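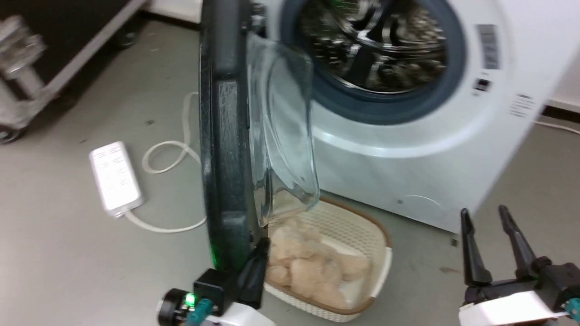
Érica Caldeira wrote in asking whether the Lockyer table could be split by tariff type, and the March release does that. She also pointed out that the old file mixed litres and kilolitres in one column, so anyone who downloaded it before then should replace it.

# Lockyer Household Water Use

Posted by Quang Khổng, March

Meter readings and diary entries from homes in Lockyer and Trarach, collected to see how households change their water use when a tiered tariff comes in.

## What's in it

- readings.csv: one row per household per day, in litres
- diary.csv: what people wrote down, by activity (shower, laundry, garden, dishes, other)
- tariff.csv: the rate each household was on and the month it changed

There are 3,000 diary rows. Households kept the diary for 10 days at a stretch and were asked to fill it in before going to bed. Plenty filled it in at breakfast instead, and those rows are marked late in the status column.

## Columns that cause trouble

"Laundry" covers machine loads and hand washing. We didn't ask people to separate them. Front loaders and top loaders have their own codes in machine_type, but the field is blank for most Trarach homes.

"Garden" includes filling pools, washing cars and hosing down the driveway. Tank water is left out of readings.csv but turns up in the diary, so the two files won't add up for any home with a rainwater tank.

## Cleaning

Readings were dropped where the meter went backwards. Gaps of up to 3 days were filled by straight-line interpolation and have filled set to 1. Longer gaps were left empty. Street names and meter serials have been removed, and groups of fewer than 5 households are merged into the neighbouring area.

## Known gaps

Flats on a shared meter aren't covered. Istulgate was in the original plan but its readings came in quarterly, and they are kept in a separate folder without diaries.

## Use

Free for research and teaching. Please cite the Skallamero water use project and say which release you used. Corrections are welcome, preferably with the household code and the row number.

4 comments | 10 shares

Contact the maintainers | © Skallamero | Back to top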